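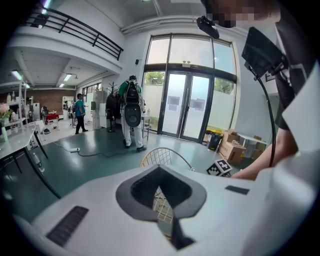 Yellow wire mesh and a reaching arm at Drusum in Prosser. Photo: Drusum

PROSSER – Drusum, the second-hand store for household goods, will open its second location in Trasham this March. The new store has 800 square meters of sales floor and will offer used furniture, kitchen goods, lamps and small home accessories at fixed prices.

The opening was planned already for last fall, but the building on Plallmont Street needed a new heating system and a wider door for deliveries. Both works are now finished and the city has given its permission for public use.

"In Prosser we have many customers who come from Trasham by bus, and they can only take home what they can carry," said Wahyudi Nasution, founder and manager of Drusum. "For them a bookcase was not possible. Now they will have a store in their own town, and we can also collect there."

Last year the store in Prosser received 1264 donations from private homes. Most of them were chairs, shelves, baskets and dishes. Goods which cannot be sold after three months are offered for free on the last morning of the month, and what remains after this goes to the recycling center.

The Trasham store will create 19 jobs, of which seven are part-time. Five of the positions are for people who were without work for more than one year. They will receive training in sales, basic furniture repair and driving of the delivery van. Applications for the part-time positions are still accepted at both addresses.

A repair corner will be part of the new store from the first day. Customers can bring a chair with a loose leg or a lamp with a broken switch and pay only for the material. The service is limited to one item per visit, and larger furniture needs an appointment.

The first 1000 customers in Trasham will receive a cotton shopping bag. The store opens at 10 a.m. and closes at 6 p.m. Donations are accepted at the back entrance until 4 p.m. Mattresses, refrigerators and car parts are not accepted.

Delivery inside Trasham costs the same as in Prosser. For addresses outside of the two towns the price is given at the cash desk.

Press contact:
Wahyudi Nasution, Drusum, Prosser
Interviews and visits to the Trasham store before the opening are possible on request.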